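Rhona MacKinnon has counted gulls at Mernine since she left school. On 31st January her total at the evening roost was 2,511, of which 1,405 were Common Gulls. "It's a fair count for January," she said. "I've had better." 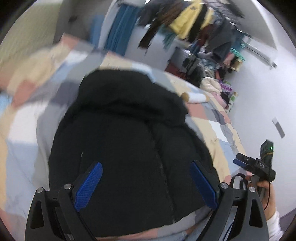 The first-winter Iceland Gull came in at dusk with the Herring Gulls. "Pale wing tips, small head, dark bill. I had it for 20 minutes." Counting means standing still on the shore, and she dresses for it in a black puffy jacket with a thick padded collar and a long front zip. "You want your neck covered."

Two more were reported from Kidska, but she has not seen photos.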